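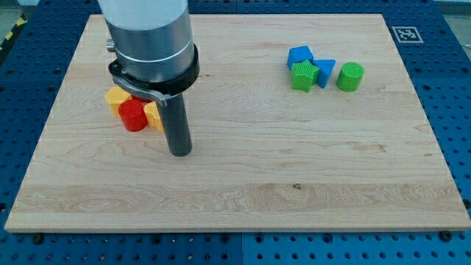 Bhatt Makers' Club: Toys and Games Group

Anyone who has spent time at a wooden board with a handful of bright plastic shapes knows how quickly an afternoon can go. For the convenor of our Toys and Games Group, it has been going on since December, and there's no sign of it wearing off.

"I just love a ribbed block," she says, before I've even got my notebook open. "You pick one up and your thumb goes straight to the ridges. Smooth ones are fine, they slide beautifully, but the ones with texture on the sides, you can find your way around them with your eyes shut!"

The group has been putting together a shape-sorting game for the playroom at Grirach, the community centre up the hill, and most of our chat is about the board. It's maple, pale and very finely striped, and she is extremely fond of it. The first one they tried was painted.

"It was a lovely green and it was awful to play on. The blocks were bright, the board was bright, and the little ones didn't know where to look. Then somebody brought in the maple and we put the same blocks down on it and everyone went, oh, right. The colours jump. You've got that quiet grain going along underneath and then this little crowd of colour sitting on it."

She sanded it herself over two evenings, working down through the grits and wiping off between each one. The front edge got the most attention, being where small forearms end up.

"I went over that edge until I was sick of it, then I had a cup of tea and went over it again. My neighbour's kid leans on everything with his full weight. He's my test."

How does the game work? There are two versions so far and she's happy to argue for both. In the first, all the shapes start in a cluster and players take turns shifting one at a time out into the open part of the board, without knocking its neighbours. In the second, which the group calls Litik (I asked why and got three different answers), you're trying to get everything back into a cluster again, as tight as you can.

"Litik is harder. People reckon it'll be easy, you're only pushing things together, but shapes don't want to sit nicely. Corners stick out. You nudge one and the one behind it swings round and you've lost your gap. The grown-ups get very competitive. We had a 60-second limit for a while and had to drop it, there was too much shouting."

The size of the board caused some debate as well. Several people wanted something that would fit in a cupboard. She held out for a large rectangle, and she'd do it again.

"You need the empty part. If the shapes fill up the whole board there's nowhere to go and you don't have a game, you've got a puzzle. I like puzzles! But I wanted room for a kid to take one piece on a big long trip across the wood for no reason at all. They do that, they make the noises and everything."

The care instructions are short. Dry cloth for the maple, then a bit of Zoter wax rubbed in along the grain and left overnight. The plastic shapes go in warm soapy water, with an old toothbrush for the ridges, where the biscuit crumbs collect. She was very firm that the board never goes anywhere near the sink.

Next on her list is a set of task cards, 10 to begin with, each one showing an arrangement to copy. She has drawn them all in coloured pencil and the group is going through them now, throwing out the ones that are too fiddly. After that she'd like to try a round board, though the person with the bandsaw has gone a bit quiet on the subject.

"I'd be happy doing this for years," she says. "It's wood and some shapes. I go home and I'm still thinking about it in the shower."

If you'd like to have a turn, come along to any of our open afternoons and ask for the maple board. Offcuts of pale hardwood are always welcome, and so is anyone who doesn't mind sanding.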